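Part 4: Setting up the board, the tray and the tennis balls

Right, if you've got this far your table is standing on its own legs and you've had a cup of tea. Now we get to the bit I like, which is laying out the work surface for the ball sorting games. It isn't difficult, but I did it badly so many times at the start that I've written it all down, including the things I'd normally leave people to find out for themselves.

What you need

A table with a flat top (any wood will do, mine's a pale one)
A white board that sits comfortably on it with table showing at the edges
A clear plastic tray, the long narrow sort with ridges along the bottom
Tennis balls – 2 to start with, 4 once you've got the hang of it
A soft pencil, a long ruler and a rubber
A damp cloth

I use the Brakano tray because it was in the cupboard. The Delaunay one is a touch wider and the balls wander about in it a bit more, but it'll do the job if that's what you've been given.

Laying the board

1. Wipe the table and let it dry properly. Crumbs under the board will make it rock, and you'll spend the afternoon blaming the balls.

2. Put the board down with its long edges square to the table. Press each corner in turn. If one of them clicks, lift the board off and wipe again before you start folding up bits of card to go underneath.

3. Check it's level. You don't need a spirit level, just set one ball down in the middle and take your hand away. If it creeps off towards a corner, the table wants adjusting and you'll need to go back to Part 3 (sorry).

4. Draw your grid. I mark every 50 millimetres along two opposite edges and join the marks up, then turn the ruler and do the same the other way. Keep the pencil really light! You want lines you can find when you go looking for them and ignore the rest of the time.

Caution: don't use a marker pen, even one that says it wipes off. I did a whole board in blue and it's still faintly blue now.

Placing the tray and the balls

5. Set the tray on the left side of the board, running lengthwise away from you. Line its long side up with one of your pencil lines so you can put it back in the same spot after a clean.

6. Leave a gap between the near end of the tray and the edge of the board. Roughly a hand's width suits me. Any closer and I catch it with my sleeve.

7. Put the two balls in the middle of the board, one a bit further away than the other. Don't line them up too neatly, as a slight stagger gives you room to get at each one without nudging its neighbour.

8. Clear everything else off. Pencil, rubber, tea, the lot.

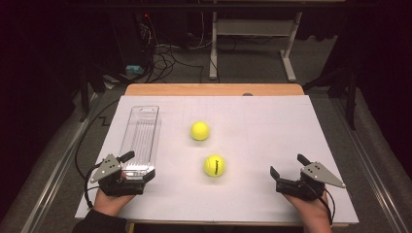
Bontu Beyene: I'd put the tray on the right if you're sorting with your right hand, otherwise you're reaching across yourself for every single ball. Mine's been on the right since January and I'm much quicker, though I did have to rub out half my grid and start again.

Fair point, and plenty of people do set up that way. I like the left because I pick up with whichever hand is nearer, and it keeps the right side of the board free for when the extra balls come out. Try both before you draw anything. If you do swap, everything in steps 5 to 7 still holds, just mirrored.

A few notes on the balls

Old balls are better than new ones. New ones have all that fluff on them and they sit slightly differently every time you put them down, whereas a ball that's had a summer of being hit about stays where it's told. Steltov do a pack of practice balls that are fine straight from the tube, or ask at a tennis club, where there's usually a bucket of dead ones going spare.

Note: if your balls have a printed logo, decide now whether you care which way it faces. For the basic game it makes no odds. For the matching game in Part 6 you'll want the print showing on at least one of them, so turn it towards you when you set up and check it hasn't rolled under.

If a ball won't stay put, give it a tiny quarter turn and try again. The seam makes a small groove and sometimes the ball is sitting right on the edge of it. Still rolling? Go back to step 3.

Cleaning and putting away

Wipe the board with a damp cloth – damp, mind, as a soaking one takes your pencil lines off. Rinse the tray under the tap and stand it on end so the water runs out along the ridges. I used to leave mine flat and there was always a puddle in it the next morning.

The balls go in the drawstring bag that came with the Brututance kit, or an old pillowcase. Keep them off the radiator.

Store the board upright against a wall with the drawn side facing in. Part 5 covers the first sorting game, and you'll need the tray empty and both balls back in the middle before you begin.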